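**Ticket 511 – Laundry unload: success flags don't match what's in the episodes**
Project: Gostel
Opened by: Lev Derkach
Assigned to: Larysa Zhuravel
Status: Open (reopened, then reopened with feeling)

**Summary**

The trained policy opens its hand halfway through the carry and stands there looking pleased with itself. Lev blames the policy. I blame the labels, partly on the evidence and partly because Vitalii wrote the labeller and he's away until February.

**Symptoms**

- Dataset as delivered: 3691 episodes, every one flagged success. No teleoperation crew in history has had a run like that, and I've met ours.
- Policy lets go early on nearly 200 rollouts in the nightly sim batch.
- Gripper aperture in the logs looks fine until you plot it against the success timestamp, at which point it looks like someone else's logs.

**Tried so far**

1. Restarted the labeller. Same result, slightly warmer office.
2. Retrained on the Hovach subset only. Policy now drops things with more confidence.
3. Checked clock offset between the arm controller and the head camera. 13 ms. Not our culprit, sorry Lesia.
4. Pulled head-camera stills and went through them by eye, which I should have done before step 1.
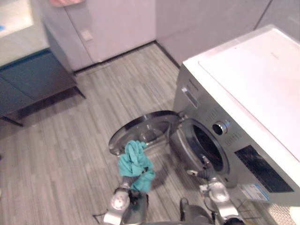
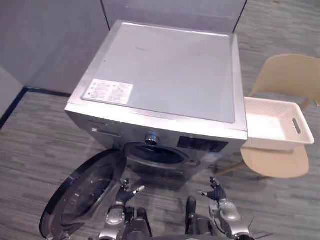
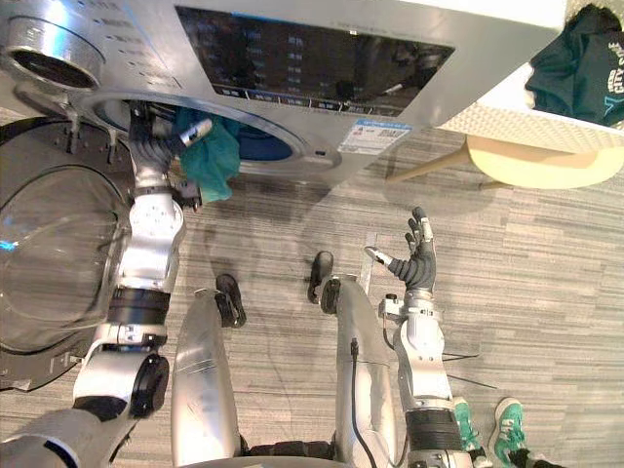
The labeller decides an episode is finished when the hand has closed, opened again, and the arm has stopped moving for a beat. It never looks at where the cloth is. In the last still the left hand has the teal cloth draped over the lower rim of the drum opening, and a short pause there is perfectly normal while the operator sorts out their wrist. If the fingers slacken for a moment to regrip, the labeller sees closed, open, still, and hands out a gold star with the cloth nowhere near the basket. Everything after that gets trimmed as "idle".

So the policy has been taught, very diligently, that the job ends at the rim.

**Proposed fix**

- Success requires the cloth to be inside the basket region, as judged by the segmenter. Hand state alone no longer counts.
- Basket region set per session, from the first few seconds of video. The current one is hard-coded to wherever the basket stood the day Vitalii measured it.
- Stop trimming idle time until this is sorted. Disk is cheaper than my afternoons.
- Add a failure flag the operators can hit themselves. Somtochukwu has asked for this twice and was told it was a "later" item. It is now later.

**Comments**

**Lesia Boiko, 10:40** – Told you it wasn't the clock. Also, the regrip pause is in the operator guide. We teach people to do it.

**Lev Derkach, 11:15** – Can we relabel what we have, or are we recollecting? Clevetby are expecting a cheque-worthy demo and I'd like to give them one where the washing leaves the washer.

**Larysa Zhuravel, 11:32** – Relabel, mostly. Raw video was archived before trimming, so the ends of the episodes still exist. Running the new rule over the Hovach sessions first, then Major.

**Somtochukwu Balogun, 14:05** – Button's wired to the left foot pedal. Please don't rest your foot on it.

**Larysa Zhuravel, 16:20** – First pass on Hovach finished. Plenty of those successes have been demoted. Spot-checking the borderline ones by hand before I touch the training split. Leaving this open.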